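Robot Teaching Help > Two-arm setups > Recording demos

Demos for a pencil case task keep going wrong at the small stuff. How do you teach this by remote control?

Asked by zworku

Hi all! I'm fairly new to teleop (came over from writing pick and place by waypoint, so be gentle). We have a two-arm tabletop setup and I drive it with a pair of leader arms, one in each hand. The task is a pencil case. Open it, put the pens in, close it. Sounds like nothing, right?

I have 330 demos recorded over a couple of weeks and the policy I trained on them is weirdly good at the big moves and hopeless at the last inch. It goes right up to the pen and then dithers, or closes next to it and carries on as if it had a pen in its fingers. The lid is even worse. Half the time it pokes at it.

Things I've tried: slower demos, faster demos (don't ask), a different mat, lowering the gripper speed. I also threw out every episode where I dropped something, which cost me a whole afternoon. No change that I could see.

Do I just need a lot more data? Somebody in the Briteck user group said they didn't get anywhere until 1,681 episodes and I nearly cried. Or am I showing it the task badly?

Thanks — Zewditu Worku

2 answers

Answer from fodholm_mike

More data. It's always more data. Also check your camera exposure. We had the Vaneo grippers and they were fine after we bought new fingertips.

Comment from zworku: Exposure is locked, I did check that one! Not sure I can get fingertips past my boss.

Answer from Isamu Ebihara (accepted)

I'd hold off on recording another thousand of anything. I spent most of December on nearly the same task and my demos were the problem, or more exactly, my hands were.

Go back and watch a few of yours at half speed and look only at the gripper just before it closes. Mine wandered all over. I'd come in, stop, shift over a hair, stop, look up at the monitor, then grab. You don't notice it while you're driving, but the policy gets a big pile of frames where the right thing to do is sit there. So it sits there. That's your dithering, I'd bet money on it.

What I changed:

Pick one grip for each item and stick with it. I was grabbing pens by the middle, by the cap, whatever felt easy that minute. Now it's always the middle, always with the fingers square across the pen.

Open wide before you go in, and do it in the same part of the move every time.

Decide which arm does the lid. I used to swap depending on where the case ended up, and the policy would send both or neither. Left arm holds the tray, right arm does the lid, end of story.

Put your failed grabs back in if you recovered from them! Throwing those out is the one thing in your post I'd really argue with. If it never sees you miss and go back for the pen, it has no clue what to do after a miss. I trim out the long pauses and keep the rest.

And split the task up. I started with the case already open and only recorded the pens, then added the lid later. With about 18 good minutes of driving a day I got further than I had with two-hour sessions where I was tired and sloppy by the end. Your wrists will thank you too.

Move the case between takes, but not wildly. Turn it a bit, slide it a bit. My first batch had it dead straight every time and the policy fell apart when it was slightly crooked.

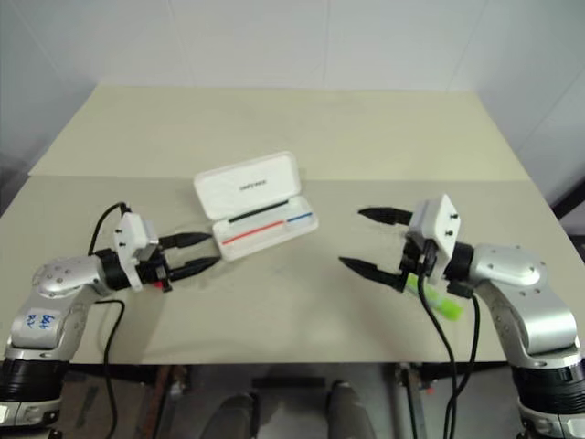 Case open and turned a little, both grippers spread, pens in the tray.

One more thing, are your leader arms gravity compensated? I was on an old Sugawara pair that sagged if I relaxed, and the sag went straight into the data. A couple of rubber bands from the elbow up to the frame helped a lot. Ugly, but it helped.

Comment from zworku: OK I watched ten of them at half speed and oh no. There's one where I hover over the red pen for what feels like a week. Going to redo just the pens with the case open and see. Thank you!!

Comment from Isamu Ebihara: Ha, we all have that one. Post again when you get to the lid, I've got more opinions about lids.

Last edited 12 Feb 2021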